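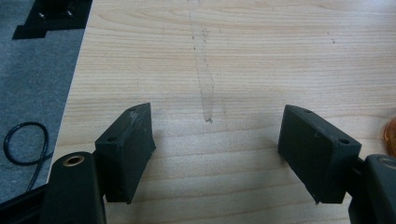

Figure 1. Light wooden table top with fine grain lines.

Caring for Wooden Tables in Shared Study Rooms
Project report, second year, Materials in Daily Life
Oisín Ó Flaithearta and Cormac Ní Chonaill

1. Background
In our student house, Dolan, the wooden tables are used for reading, eating and group work. Many residents complained that the surfaces had rings from cups and felt rough to the hand. The house office asked us if oiling the tables is better than waxing them, and we took this question as our project.

2. What we did
We gave a short paper form to the residents and received 96 answers. We asked how often they put a hot cup directly on the wood, and if they would use a mat when one is provided. After this we treated small sample boards of pale wood. One group of boards received Nusell oil and the other received Trellik wax. A third group was left without any treatment – this was our control.

Each board was sanded by hand in the direction of the grain before the treatment. The oil was put on with a cotton cloth, left for 20 minutes and then wiped. The wax needed more patience and our first boards became sticky, so we had to sand them again and start from the beginning. We lost two days with this mistake.
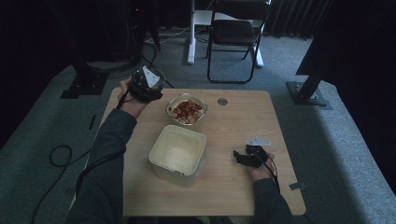

Figure 2. Wooden table with rounded corners, in use.

3. Results
On the untreated boards, coffee left a clear mark after one hour. On the waxed boards the cold drinks left no mark, but a hot cup made a white ring which we could not remove with a dry cloth. The oiled boards became a little darker, and this was the main thing that residents did not like when we showed them the samples on 25th July. The rings on the oiled boards were weak and could be repaired by a second thin coat.

From the forms we learned that most residents do not use a mat, even when one is lying beside them. Several wrote that the mats from Warnar slide too easily.

4. Discussion
We think that oil is the better choice for this house. It is easier to repair in one place, while wax must be removed from the whole surface first. Our boards were new wood, and an old table with many small scratches may take the oil in a different way. We also did not test cleaning sprays, and this is a weak point of our work.

5. Next steps
In September we would like to oil one real table and look at it every week until the end of term. The house office has agreed to pay for the oil and the cloths.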